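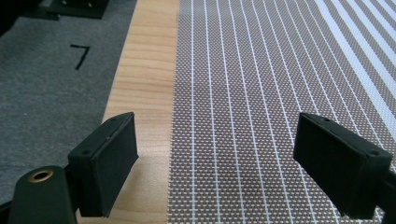 Skonevar handling cell: maintenance and set-up report for the second quarter of funding
Prepared by Ashok Malhotra, Drastdale workshop
Covers the period to the end of April

1. Summary

The cell ran for most of the period. Two stoppages are reported, one planned and one not. The planned stoppage was for the change of finger pads and the re-zeroing of the gripper. The unplanned one was caused by a worn cable at the wrist and lost us nine working days, seven of them spent waiting for the part. Spending on spares is within the amount agreed. The work on the second tool has not started and is carried over to the next period.

2. State of the cell at the start of the period

At the last report the gripper was closing unevenly. The left finger reached its stop before the right, so that a part held between the pads was pushed sideways before it was held. With stiff parts this did not matter much. With folded cloth it produced a visible drag, and the fold opened in a fair number of cycles. We had been correcting for it in the program by shifting the pick point, which made the fault harder to see and should have been stopped earlier.

The pads themselves were the original set. The inner faces had become polished over the lower half, and one fixing screw on the right pad no longer held its torque.

3. Work done on the gripper

Both pads were removed and replaced with a new set from Gimov, in matt black, same outline and same hole pattern as before. The old screws were discarded. The new ones were fitted with a low-strength thread lock and tightened in two passes, since tightening one screw fully before starting the other tilts the pad on its seat. After 100 cycles they were checked and none had moved.

The uneven closing was traced to play in the left-hand linkage. A bush had worn oval. It was pressed out and a new one fitted, and the linkage was greased while it was open. The right-hand side was opened for comparison and found to be sound. It was closed again without changing anything.

The gripper was then re-zeroed in the usual order:

Fingers driven fully open, drive current noted.
Fingers closed on the gauge block at low force.
Contact checked on each side with a feeler strip, top and bottom of the pad.
Zero stored, power cycled, zero read back.

The first attempt was rejected because the strip passed freely at the bottom of the left pad. The pad was reseated and the second attempt was accepted. Both values are in the maintenance log.

4. Work surface

The work surface is made up of materials that behave differently under the tool, and the set-up notes did not say enough about this. Grey felt gives slightly under load. Wood does not. A woven mesh mat gives a little and also moves, if it is not held down. One approach height had been used for all three. On the wood this left the pads closer to the surface than anybody wanted, and on the mat the lower edge of a pad could catch in the weave on the way across.

Approach heights are now stored separately for each material. The program selects the height from the target position, so the operator does not enter anything. Moves that cross from one material to another are made at the highest of the three values and the tool comes down only at the end of the move. This adds a short delay to each crossing. We consider it acceptable at the present rate of work.

Reference marks on the felt have been kept. They are useful when the surface is put back after cleaning, but they are not accurate enough to be used for calibration and the notes now state this. The felt had been taken up and relaid twice under the old procedure without the positions being checked afterwards.

5. Wrist cable fault

The gripper began to drop out in mid-cycle. The controller reported a lost connection and recovered by itself within a second or two, so at first the fault was put down to software. It was later found to happen only when the wrist was turned well past its middle position. Flexing the cable by hand with the arm stopped reproduced it.

The cable had been clamped too close to the connector, and the outer jacket had split at the clamp. A replacement was ordered from Malhotra (the supplier; no connection with the author of this report). It was fitted with the clamp moved back and a larger loop left free. The arm was then run through its full wrist range 300 times with no load and no drop-outs were logged.

A second cable is now held in stock at Drastdale. The cost is small next to the time lost.

6. Routine care

The weekly list has been shortened. Several items on the old list were being ticked without being done, mostly those that required the guard to be taken off. These have been moved to the monthly check, when the guard comes off in any case. What remains weekly is as follows:

Wipe pad faces with a dry cloth, no solvent.
Check pad screws by hand.
Look at the wrist cable along its whole length, including behind the clamp.
Brush lint from the felt and from the base of the fingers.
Run the open and close test with nothing between the pads and compare the current with the last entry.

Lint remains a nuisance. It collects under the pads and in the recesses of the mounting pieces, and compressed air only drives it further in. A brush works better, but takes longer. We have asked Gimov whether a cover can be fitted and have had no answer so far.

7. Matters not completed

The second tool has not been unpacked beyond the check on delivery. The time set aside for it went on the cable fault.

The force readings are still not trusted at the low end. They agree with the bench scale at medium and high force, and drift below that. The drift was present before the pads were changed and is not explained by the linkage. For now, thin cloth is handled on position alone.

The set-up notes have been rewritten as far as the section on surfaces. The section on recovery after an emergency stop is still the old text and contains at least one wrong step – the arm should not be jogged before the gripper state has been read.

8. Plan for the next period

Finish the set-up notes. Commission the second tool on the present mounting, using the same order of zeroing as in section 3. Return the force sensor to Skonevar for checking if the drift is unchanged after the next monthly check, which would mean over a week without the cell, to be agreed beforehand. No further funds are requested for this.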